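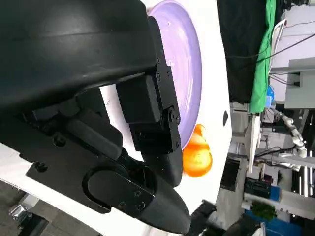

März, nachmittags – Greifversuche mit Handkamera, Aufgabe "Frucht auf Teller"

Heute haben wir die zweite Variante vom Training fertig gerechnet und am Arm getestet. Kurz zur Erinnerung: Variante A bekommt 276 Demonstrationen so, wie sie aufgenommen wurden. Variante B bekommt dieselben Demonstrationen, aber die Pausen vor dem Schließen der Finger sind herausgeschnitten. Beide sehen nur das Bild der Handkamera und die Gelenkwinkel.

Je Variante 100 Versuche, Startposition der Frucht nach der Liste im Ordner Jelico. Insgesamt wurden es 107 bei B, sieben habe ich gestrichen, dort war der Teller beim Start verrutscht. Die gestrichenen Läufe sind in der Tabelle markiert, bitte nicht löschen.

Beobachtung: A bleibt öfter über der Frucht stehen und macht nichts mehr. Bei B habe ich das fast nie gesehen, dafür schließt B manchmal zu früh und schiebt die Frucht gegen den Tellerrand. Ich vermute, dass das Netz bei A die Pause selber gelernt hat – ohne Gedächtnis kommt es dann nicht mehr heraus.

Offen ist noch, ob der Finger im Bild zu viel verdeckt. Die Kollegen in Tulenport haben die Kamera 5 Grad anders geneigt, das möchte ich mit B wiederholen.

Gewichte von beiden Varianten liegen auf Cisis. Auswertung der Abbrüche mache ich als Nächstes.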